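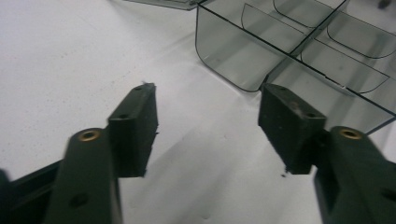 # Chapter 2: A Place for Small Things

Every household owns a drawer that opens nearly all the way. Something in it, usually a whisk, objects. Behind the whisk live the fuses, the foreign coins and the key to a bicycle sold years ago.

Valter Azevedo once emptied such a drawer in his apartment on Caldeira Street and listed what came out: 94 items, of which he could name 20. He put all of them back. We will return to Valter in the exercises, where he does a little better.

This chapter is about dividing space. Start with a cleared, pale tabletop, where a dropped washer has few places to hide. Then choose the container, and look at its inside before you admire its outside.
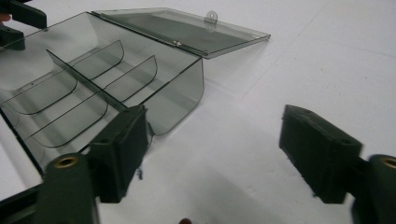
A long divider makes two rows, and cross dividers break each row into compartments. Curved ones have a lower side, and a fingertip coming over it can slide a screw up and out. A see-through box also lets you check the contents with the lid shut, which saves opening it to find the wrong screws.

Ingegerd Lindholm, who taught storage planning for years, asked her students to sort 100 buttons before they were allowed to buy a single box. Most wanted the box first. Before reading Section 2.1, find some buttons.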